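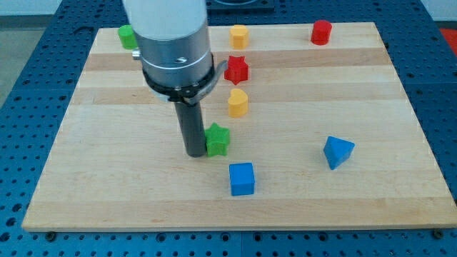

4. Why sellers hang on to a slice

By this point in the project I had a pile of sale notices and a nagging question. When an investment firm sells a home care or nursing business, why does it so often keep a small share? You'd think that after years of owning the thing it would want the cash and a clean break. Plenty of sellers do. But a good many stay in as minority owners, and the notices almost never say why (they say the seller "remains excited", which I have stopped writing down).

So I did two things. First I went through the 2,071 sale records in the Pekiso list, the same list I used in Section 3, and marked every one where the seller was still named as an owner after closing. Then Ea Stougaard and I talked to 20 people who had sat on one side or other of such a sale. Ea did the ones in Danish and I did the rest, usually over the phone and usually at the end of somebody's very long day.

The marking was slower than I had hoped. A record might say "rollover", or "retained interest", or "partnering with", and the last of these can mean almost anything. Where the wording was vague I looked for a later filing, and if I couldn't find one I left the sale out. I know that throws away some real cases, probably more of the small ones, whose paperwork is thin. Charito Pangilinan went back over my marking with fresh eyes and disagreed with me mostly on the "partnering" group, so we dropped the lot of them and I felt better for it.

Figure 2. Toy blocks on a wooden board, with a robot arm above.

4.1 What the sellers told us

The reason I heard most often was price. Buyer and seller can't agree what the business is worth, and keeping a share is a way of closing the gap without either side having to back down. The seller who thinks the price is too low gets to be proved right later on. The buyer pays less up front, and takes some comfort from the fact that the people who know the books best are still willing to leave money in them.

Homville is the case I keep coming back to. It runs home nursing visits, mostly in small towns, and it was owned by Kostelard before Marquez bought the larger part. Both firms agreed that the visits side was sound. What they argued over was a newer line of work, end-of-life care at home, which had only just begun to bring in money when the sale process started. Kostelard wanted to be paid for what that line might become and Marquez wanted to pay for what it was. Kostelard kept a share, and as one of its people told me, "we stopped arguing about the forecast and bought a ticket to watch it."

There was a second reason, and I hadn't gone looking for it. Care businesses need licences, contracts with local health bodies and a fair amount of trust from the hospitals that send patients over. Several buyers said they liked having the old owner on the board for a while simply so that the phone would be answered. One had asked for this before money was even discussed! I would love to put a value on it, but I can't see how to pull it apart from the price story with the records I have.

A few sellers gave reasons closer to home. Their own fund was coming to the end of its life and a newer fund at the same firm wanted in, or the partner who had found the business was fond of it and didn't want to let go. I'm wary of making much of these. People are generous about their own motives a few years on, and I had nothing to check them against.

4.2 What happens to the share afterwards

I had expected a kept share to be a quiet thing, and in the interviews it wasn't. The 2 sellers who spoke most freely both described getting into disputes over later purchases. When the new owner buys another business and puts in fresh money, the old owner must either pay in as well or watch its share shrink. A fund that has stopped raising money can't easily pay in. Whether it gets protected comes down to what was written at the time of sale, and more than one person admitted that this part had been drafted late at night with everybody wanting to go home.

The Homville papers deal with it by giving Kostelard a fixed window in which to match any new money, and a right to sell alongside Marquez whenever Marquez sells. I only saw a summary of those terms, so I can't say how the window is measured. I've asked for the full text and hope to have it in September, in time to fold it into the comparison of contract terms in Section 5.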